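Pradgate Community Garden – where we're up to with the Laltine grant

Hi all at Laltine,

February was a big month for us, so this report is a bit longer than the last one (sorry!). The main news is that the rainwater tanks are in. We ended up going with Jundis for the plumbing as their quote was the only one that covered the trench along the back fence, and they finished in six days even with the heat. Both tanks filled to the overflow in the first decent storm, and I may have stood out there in my gumboots watching.

The raised beds are nearly done. We've built 20 of the 25 we promised you, and the rest are waiting on soil. The first load had so much clay in it that I wouldn't have grown a weed in it, so I sent it back – the supplier was good about it but it cost us two weeks.
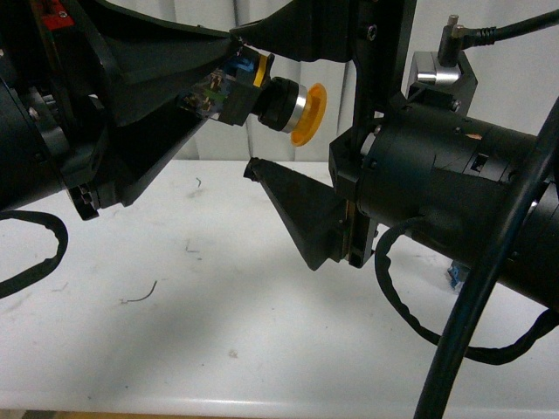
On the money side, we're a little under on timber and a little over on soil, and I'd like to move the leftover timber money across if you're happy with that. The Minja Street families have taken up every bed that's ready, and there's a waiting list on the shed door that keeps getting rained on. Tomatoes and beans are going gangbusters. The capsicums are sulking, no idea why.

Still to do before winter: the last beds, the compost bays, and a proper path from the gate so prams and wheelchairs can get through. The path is the bit I'm worried about, as the ground there stays boggy for days after rain. I've asked for a second price on gravel and will send it through once it lands.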